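Packing trial, Graltdale bench, February 2026

Murdo wants the tall narrow cartons in use for the Vuketti lamp stems by the end of the month. I am not convinced. The Strachan sample sheet says they "stand securely on any flat surface", and I have read that sentence on a good many cartons that didn't.

Stood 8 of them on the bench overnight with a stem in each. Three had a lean by the morning. Barbara says the bench is out of true. Checked it with the long level and it isn't, or not enough to matter. She may still be right about the floor by the door, so I'll repeat it there.

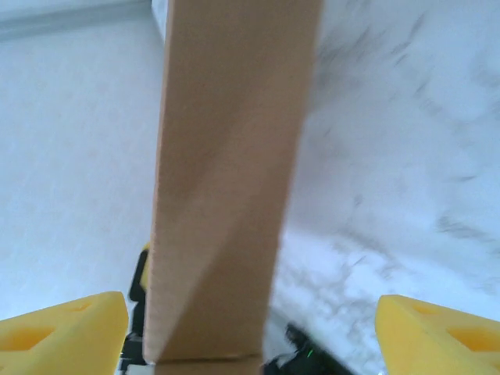 Labelling is the next argument. Catherine would like to skip printing altogether and save the money, and Sudheer agrees with her because he doesn't have to pick orders. Fine on paper. But plain brown with no lettering on the face gives the packer nothing to go by, and with a shape this tall I'd want at least an arrow for the heavy end. We had the same talk in October over the Fudau tubes and ended up writing on them by hand.

Drop test: six cartons, waist height, on to the bottom edge. Two split at the join. Strachan will say we taped them wrong. Used their tape, their way.

To do: ask Skye for the old board weights, if she kept them. Try 7 with the double base. Not signing off the big order until I've seen those dropped as well, whatever Murdo has told the customer.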